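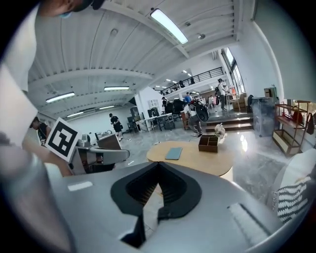
Small Cap Discussion > Industrials > Wudel half-year numbers and the Dreltier stake

ledger_moth
21 June 2022
Results are out this morning. Headline revenue up 6 per cent, operating margin down, dividend held. Shares fell at the open and have recovered part of it. The part I would like views on is note 23, which covers the Dreltier holding. It has been moved from an associate to a financial asset at fair value through profit or loss. Under the old treatment Wudel took its share of Dreltier's earnings each period. Under the new one the income statement picks up the change in valuation. The gain on reclassification is in the reported profit. Strip it out and pre-tax profit is lower than last year.

contango_kev
The reclassification follows from losing the board seat. Once they no longer have significant influence they have to stop equity accounting, and IAS 28 requires the retained interest to be remeasured at fair value on that date. There is no choice in it. The gain is shown on its own line and the adjusted figure excludes it. I don't see an issue.

ledger_moth
I am not disputing the standard. My question is about the valuation. Dreltier is unlisted, so this is a level 3 input, and the note gives a discount rate but no growth assumption. A small change in terminal growth would remove most of the gain.

Passing Yield
Agree with ledger_moth on disclosure. Level 3 is supposed to come with the significant unobservable inputs and some sensitivity. The interim rules are lighter than the annual ones but fair value disclosures are carried over into interims. One rate and a sentence about "management's best estimate" is thin.

harrow_b
Does any of this matter for the dividend? I hold for income and don't follow the accounting side.

contango_kev
harrow_b, not directly. The gain is non-cash and unrealised, so it isn't available to pay out. Look at the cash flow statement instead. Operating cash flow covered the interim payment, though with less room than last year, mostly through higher stock.

Passing Yield
"Mostly through higher stock" is generous. Receivables went up faster than sales as well. If customers are taking longer to pay, that is a different problem from choosing to hold more parts.

contango_kev
Receivables are up on timing. The Rezende contract was invoiced in the last fortnight of the period. It's in the commentary, page 4.

Passing Yield
The commentary says "a large customer invoice". It doesn't name Rezende. You may well be right, but that is your inference.

contango_kev
Fair. Inference, then. I would still put money on it, and have.

ledger_moth
Back to the covenant position, which I think is the more important link. The facility is tested on net debt to EBITDA. Under the definition in the last annual report, EBITDA excludes fair value gains but included the share of associate profit. So the reclassification takes income out of the covenant calculation and puts nothing back. Headroom narrows even though reported profit goes up.

harrow_b
By how much?

ledger_moth
Can't say exactly. Dreltier's contribution was last given as a full-year figure and we don't have the split.

tin_ticker
Long-time holder of Letis, which went through something similar after selling down a joint venture. The banks amended the definition for a fee and the matter was closed. The fee was 300 thousand. Annoying, hardly fatal. I think this thread is making too much of it.

Passing Yield
Letis had net cash within a year. Wudel doesn't. A waiver is cheap when the lender isn't worried, and rates were lower then.

tin_ticker
Rates are higher for everybody. Order book is up, capacity is nearly full, and the shares trade below book. I added this morning.

Passing Yield
Book value now contains the revalued stake. Take the uplift out before using that ratio.

tin_ticker
Done. Still below book, by less.

harrow_b
Has anybody asked the company?

ledger_moth
I have emailed investor relations with two questions: the growth assumption used for Dreltier, and whether the covenant definition has been amended. There is also a trading update due in August. If they reply before then I will post the text here.

contango_kev
Could you ask about the receivable too? Whether it was collected after the period end would settle the argument above.

ledger_moth
Added it in a second email. No reply to either yet.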